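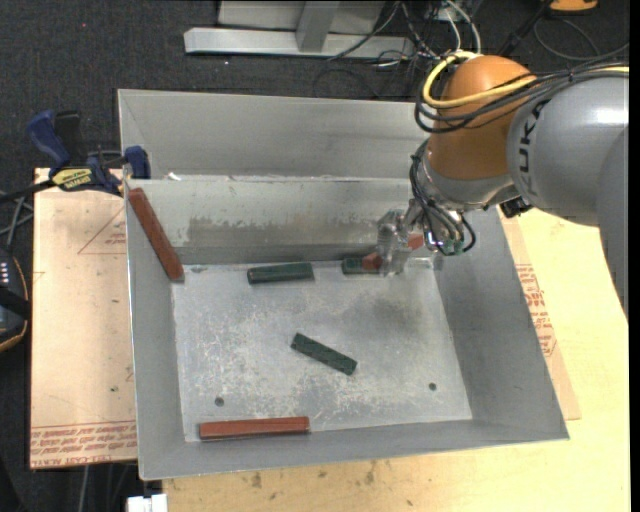

Sorting a bin of mixed blocks

I'm a dumper by nature. Give me a big metal bin and everything goes straight in, and then I spend half of April fishing around for one red block under two green ones. So these are the habits that finally stuck for me, and they work for toy blocks, wood offcuts or whatever else you keep in bulk.

Start with the ones leaning on the walls. A long block propped in a corner will slide the minute you touch its neighbor, and it always seems to land on your knuckles. Get those out first, then go for anything lying by itself in the middle.

Lift one end, then the rest. If a block is sitting on top of another one, tip it up a little and grab it around the middle. Dragging it sideways just shoves the bottom one tighter against the back edge (ask me how I know!).

Pick one color and stick with it. I used to pull whatever was closest and sort as I went, and my piles were a mess. Now it's all the reds, then all the dark greens. Dark green is hard to spot against gray metal in the evening, so I do that pass in the morning or drag a lamp over.

Don't fret about scuffs. A metal floor gets scratched up and that's fine. I wipe mine with a damp rag and dry it right away — grit bothers me a lot more than scratches do.

My neighbor Imke Böttcher lines her bin with an old towel to cut down on the racket. I tried it for a week and the towel bunched up in the corners, but her bin has straighter sides than mine, so you may have better luck.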